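How to Bring a Sorting Robot Onto Your Team (and Keep the Team Happy)

Posted in: Workplace how-tos

So your shop is getting an arm that can pick things up and put them in baskets. Congratulations! I went through this at Urkberg, where we pack mixed gift orders, and I had such a good time with it that I want to write down the steps while they're fresh. Most of what follows is about people. The machine came with a manual.

What you'll need

A table with clear space on every side
Items from your real orders
A notebook that stays at the table
2 people per shift who want to learn it
A whole Wednesday with no rush orders

Step 1. Write down the job as it is now

Before anything gets plugged in, sit with the packers and write out what they do. All of it! Our list had "pick item, place in basket, close order" on it, and then Letay Degefa read it over and added the parts we had skipped: checking for dents, swapping a bruised piece of fruit, turning labels so they face up, calling the front desk when an order makes no sense. Those extra lines ended up being the job description we use today.

Step 2. Decide what moves over and what stays

Go down the list and mark each line R (robot), P (person) or B (both). We gave the arm the boxed goods and anything with firm sides. Fruit stayed with people. Reading odd customer notes stayed with people too, and so did the final look at every basket. Put the marked list on the wall before the first day so it can be argued with.

Step 3. Practice with mixed items

Don't start with a tidy row of matching boxes. Put out things of different shapes and surfaces – grapes, a metal scoop, a mesh pen holder, a little jar with a lid – and have your basket within reach. Begin with a box, then move up to the awkward stuff. Let each person on the shift run the practice and press stop at least once. Pressing stop should feel as normal as closing a drawer.

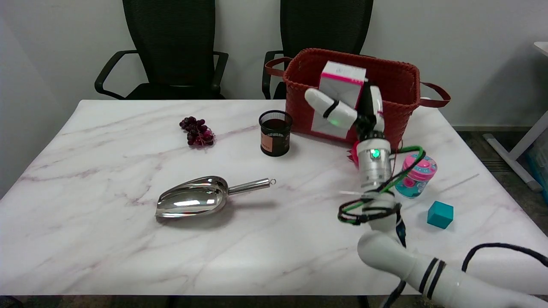

Bereket Gidey wrote in after reading the first version of this page: "We did this at Anier and I'd add one thing. Tell people what happens to their hours before you tell them how it works. We did it the other way around and got 3 weeks of rumors." I agree completely, and I've moved the hours talk up in our own plan.

Step 4. Talk about hours and pay in plain words

Say it out loud and put it on paper. Ours was half a page: no shifts cut through May, training time paid at the normal rate, and the person running the table gets the lead rate for that shift. If you don't know something yet, write "we don't know yet" and a date when you will.

Step 5. Rotate

Watching an arm work is tiring in its own way, so we switch every 2 hours. One person watches, one does fruit and final checks, then they trade. My wrists are very grateful for the change, and I like the checking work more than I thought I would!

Step 6. Keep the notebook going

Every slip, odd grip or stop goes in it, with the item name and the time. On Fridays we read it together and pick one thing to change. The best fix so far came from the night shift: leave more room between items. We had been crowding the table – old habit from packing by hand.

If something goes wrong

Arm stops mid-order: finish the order by hand, then write it up.
Same item slips 4 times: change its mark from R to P until the next Friday read.
Someone hates the watching shift: ask what part, and try a shorter turn first.

The blank version of our R/P/B list is pinned at the Birkett branch if you're nearby, and you're welcome to copy it.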